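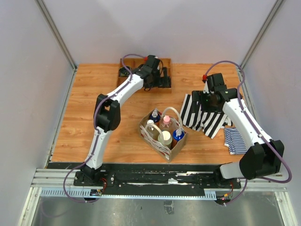 Purple cables, second try

I look after a two-arm table cell we call Letach, and most of what goes wrong with it is cable. The motors are fine. The rail is fine. The purple cable that runs up each arm to the red connector at the wrist is what gets me out of my chair.

The first routing was mine and it was bad. I had the cable tied down close to the links all the way up, which looked tidy and pulled on the connector every time an arm reached for the back of the table. In November the right wrist started dropping out, first once a day and then every few minutes. The log had 683 short dropouts in it before I gave in and took the thing apart. The connector was good. The cable had broken inside, right behind the plug, where you can't see it.

I ordered two new ones from Rarkent, one for each arm, and left a long loop this time. Both are tied at the base and then left alone until the wrist. It looks sloppy. I check for slack with the power off, by moving the arm by hand to the far corners of the table and then rolling the wrist both ways. If the plug moves at all, the loop is too short.

The task on the table is bag packing. Bottles go in and out of a tote, with a couple of striped cloths to the side. It's a decent workout for the wrists, with a lot of reaching down and turning.

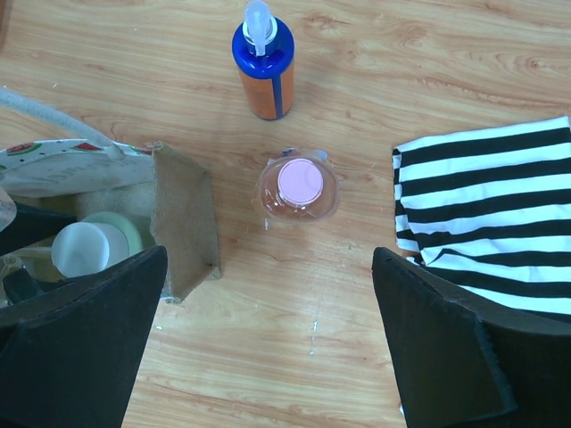 Gumton, Mon 21 April

Service day. I keep a list taped inside the cupboard door and go down it in the same order each time.

Base bolts first. I use a paint pen line across each bolt head and look for any that have turned. None had. Then the wiring at the two bases, which I tug lightly, wire by wire. One on the left was loose at the terminal, so I stripped it back and redid it.

Next the finger pads. They pick up lint from the cloths, and a linty pad slides on a smooth cap. I go over them with a damp rag and let them dry before closing them on anything. I replace them at 800 hours whether they look worn or not. These have 36 hours left, so the new set is already on the shelf.

After that I wipe the wrist camera lenses and pull up both views. I want to see the fingertips at the bottom of the picture on both sides. If one finger shows more than the other, the camera mount has slipped and I reset it before doing anything else.

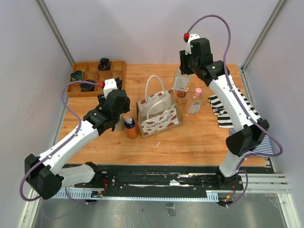
Getting the arms to agree

With new cables on, I redid the zero on both arms. I park each one in its rest pose, save the position, and then send them to the same point over the middle of the table, one after the other. The left was spot on. The right came in low and I had to do it twice. The second time I let it warm up with a slow sweep and the number held.

Then I run the bag task at half speed with my hand on the stop. I watch the loops more than the grippers. The spots I worry about are the elbows, where a loop can hang up on the housing, and the tote handles, which stand up high enough to catch a finger.
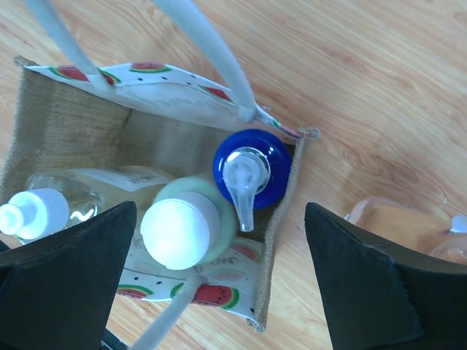
Wrist view over the tote, fingers open, three bottles in the bag.

The log has been clean since I closed it up. I still need to vacuum the cable channel along the front and find a better tie for the left base. The one on there is a leftover from the Zulu bench and it's too wide for the slot.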